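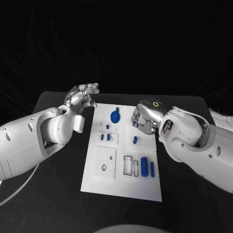
White board on the dark table, black cloth behind.

Board index > Workshop > Surfaces and finishes
Topic: Matte black tabletop, oil or waterborne?

seamline_k
I'm refinishing a 2 m bench top in black and want it dead flat, no sheen at low angles. The current coat is a waterborne satin from Flenel. It burnishes wherever a forearm rests, and after one winter there are two shiny ovals at the front edge. Sanding to 216 and recoating got me back to even, then the ovals returned by October. Is a hardwax oil any better, or do I just move the problem?

griffiths_end
You move it. Burnishing is the matting agent getting flattened at the surface, and oil finishes do it too. The difference is repair. With oil you rub a little more into the worn patch and it blends. With a waterborne film you recoat edge to edge or you see the lap line.

Vittoria Santoro
Disagree on the blending. On black it shows. I spot-repaired an oiled desk and the patch was darker for months. On oak you would never notice. For black I would spray a 2K matte and leave it alone.
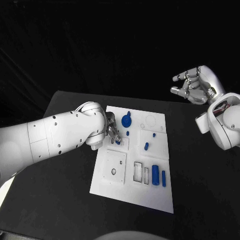
The other thing with 2K is hardness. Mine has had solvent, tape and a dropped vise on it, and only the vise left a mark. It does need proper extraction and a supplied-air mask, so price that in before you compare cans.

griffiths_end
A supplied-air setup for one bench top is hard to justify. What was the substrate on your desk? Veneer soaks up oil unevenly where it has been sanded thin.

Vittoria Santoro
Solid ash, dyed black first. Sanded to 200 before the dye.

griffiths_end
Then I'd look at the dye. If you cut through any of it while scuffing the patch, the second coat of color goes on over a different surface.

Vittoria Santoro
I didn't scuff it. I wiped it down and oiled it.

kt_kwak
Third option is linoleum. Silleten do a black furniture grade, glued down with contact adhesive and trimmed flush. It still polishes under the arms, but much slower than any satin I have brushed on. Mine is four years old.

seamline_k
How do you handle the front edge? Mine is a square arris and I lean on it.

kt_kwak
Solid lipping, 2 mm proud, planed down after the glue has cured, then a small chamfer through both.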